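Technical Editor, Building Standards Documentation

Prukden, Zildale office
Reference 3820
Permanent position, 35 hours per week

The position

Prukden publishes installation manuals, maintenance schedules and compliance notes for manufacturers of heating and ventilation equipment. The technical editor is responsible for the accuracy and consistency of the Giltance series, which currently holds 244 titles. The post reports to the head of documentation and carries no line management duties.

Duties

Edit incoming manuscripts against the house style guide and the terminology database.
Check tables, units and cross-references against the manufacturer's source data.
Return queries to authors in writing and record their answers in the revision log.
Prepare files for layout and read first and second proofs.
Retire superseded titles and update the series index each quarter.

Manuscripts run from 12 pages to several hundred. The longest title in the series has 910 pages and is revised every second year. Work on it is shared between two editors.

Requirements

A degree or equivalent experience in a technical subject.
At least three years of editing or technical writing.
Confident use of structured authoring tools. XML experience is preferred.
Ability to read wiring diagrams and dimensioned drawings.
Native or near-native written English. Reading knowledge of German or Spanish is useful but is not required.

Knowledge of duct sizing or boiler controls is an advantage. Training in the terminology database is provided during the first month.

Terms

Salary is paid at grade C of the company scale and reviewed each May. Core hours are 10 a.m. to 3 p.m., with the remaining hours set by the employee. Up to two days per week may be worked from home after the probation period of six months. The company contributes to a pension plan and pays the membership fee of one professional body.

Place of work

The office is at the top of the Cisneros building, a short walk from Zildale station. There is an elevator to the floor below and one flight of stairs above it. Applicants who need step-free access should say so in the cover letter, and a desk on a lower floor will be assigned.
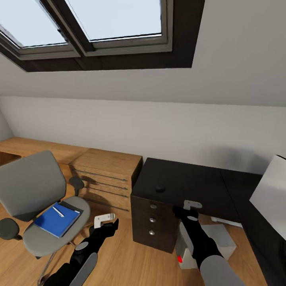
Attic room with skylight, oak desk and four-drawer cabinet 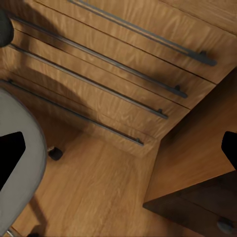
How to apply

Send a resume, a cover letter of one page and an edited sample of up to five pages, with the changes visible. Quote the reference number in the subject line. Applications close at 5 p.m. on the last working day of May. Shortlisted applicants will be asked to complete a paid editing test of two hours before the interview.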